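Charging several mice from one power strip: USB ports on the strip, or separate wall chargers?
Topic 3684, Desks and Power
Last updated: June

Sânziana Ghiță
I look after a shared desk with several rechargeable mice. All of them charge through a USB-C socket at the front, between the two buttons. I have a black power strip with USB-A ports built into one end, a second, paler strip without any, and a bag of small USB wall chargers.

At present everything is lying loose on the bench and I would like a fixed layout. What I need to know:

- Is there a difference for the battery between the ports on the strip and a separate charger?
- Can all the mice be left plugged in overnight?
- Which way should the strips lie? The chargers are wide enough to cover the neighbouring outlet when they go in sideways.

The mice are the Clovimar office model. The label underneath gives a 600 mAh cell and nothing about input current.

Josefina Ocampo
No difference for the battery. The charge controller is inside the mouse and takes what it wants at 5 V. A charger with a higher rating doesn't push more current into it.

I put an inline meter on one of the same model. It drew 254 mA from a flat start and tapered off in the last part of the charge. The limit to check is the total for the USB end of the strip. On most strips the ports share one supply, so the figure printed beside them covers the whole group. If yours says 2.1 A total, four mice at 254 mA are well inside it. If the same ports are also charging phones, move the phones to the wall chargers and keep the strip for mice.

Overnight is fine in the sense that the controller stops at full. I would still switch the strip off at the end of the day if the mice only need a top-up once a fortnight. Holding a lithium cell at 100 per cent for months shortens its life a little.

Layout:

1. Lay the strips parallel, with a hand's width between them. Put the USB end towards whoever uses the desk.
2. Plug wall chargers into alternate outlets. If the charger body is wider than the outlet spacing, a short extension lead is better than forcing two in side by side.
3. Run the thick supply leads to the back edge and clip them there. Don't coil the spare length tightly. A wide loop is fine.
4. Keep the charging leads short, half a metre at most. Long ones drag the mice off the desk.
5. Sweep the top before you fix anything down. Grit gets under the mouse feet and into open socket faces.

Leave the leads in the chargers and pull them out at the mouse end. On a mouse, grip the plug housing and draw it straight forward, in line with the scroll wheel. Most of the worn sockets I have replaced came from people lifting the mouse by its cable.

skarkex
just buy one of the Urari docks, 6 ports, done

Josefina Ocampo
A dock works, but it still occupies an outlet and the six ports share one supply as well. Read the label first.

One correction to item 2 above. I had assumed both strips had the same outlet pitch. A strip with large universal sockets will take a wide charger in each one more often than a strip with a row of small outlets. Put the wide chargers on the universal sockets and use the narrow strip for anything with a slim plug. Check that the pins are held firmly, as universal sockets vary a good deal. The Ó Dubhghaill strips I tried were loose on flat pins and I sent them back.

If you want the lot in a drawer instead, leave it open while charging. I measured 629 mA total with three mice and a headset on one strip, so the heat is small, but a closed drawer has nowhere to lose it.

Mice, strips and leads on a wood top:
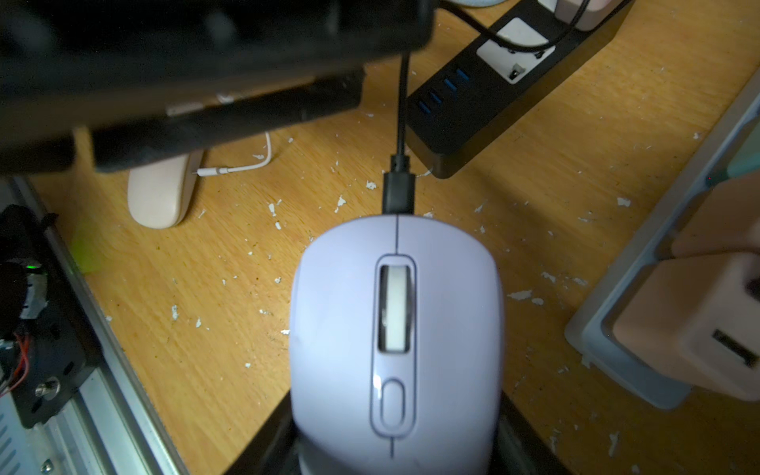
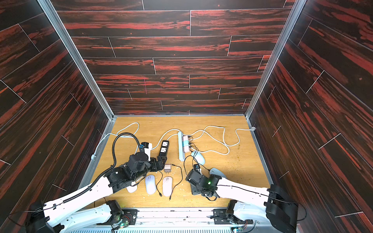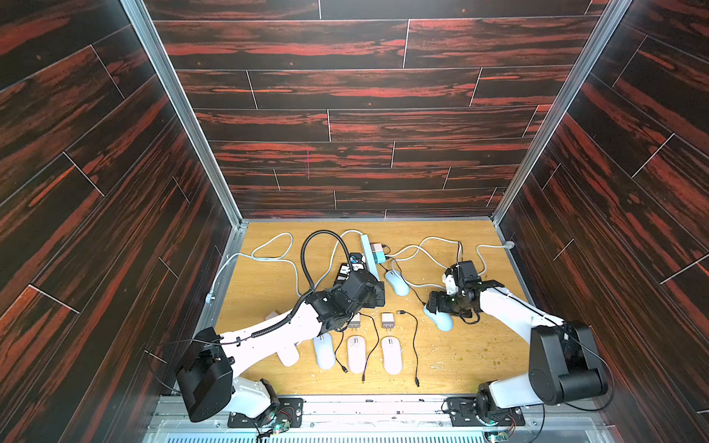
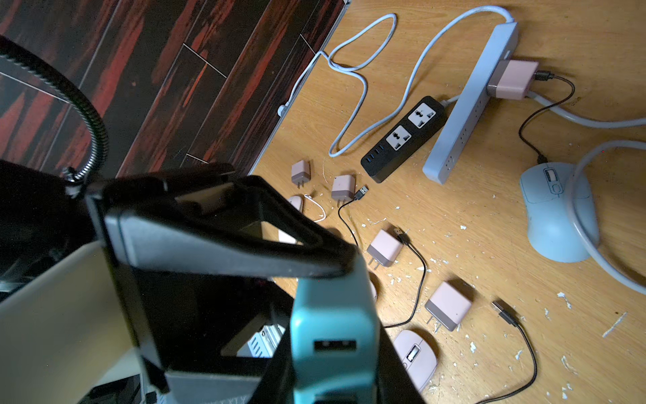 Related topics

- Mouse shows full charge but disconnects after an hour
- USB-C plug sits loose in the socket
- Can a power strip be screwed to the underside of a desk?
- Label on USB ports: per port or total?
- Clipping thick leads along an aluminium edge
- Urari dock: two of six ports not charging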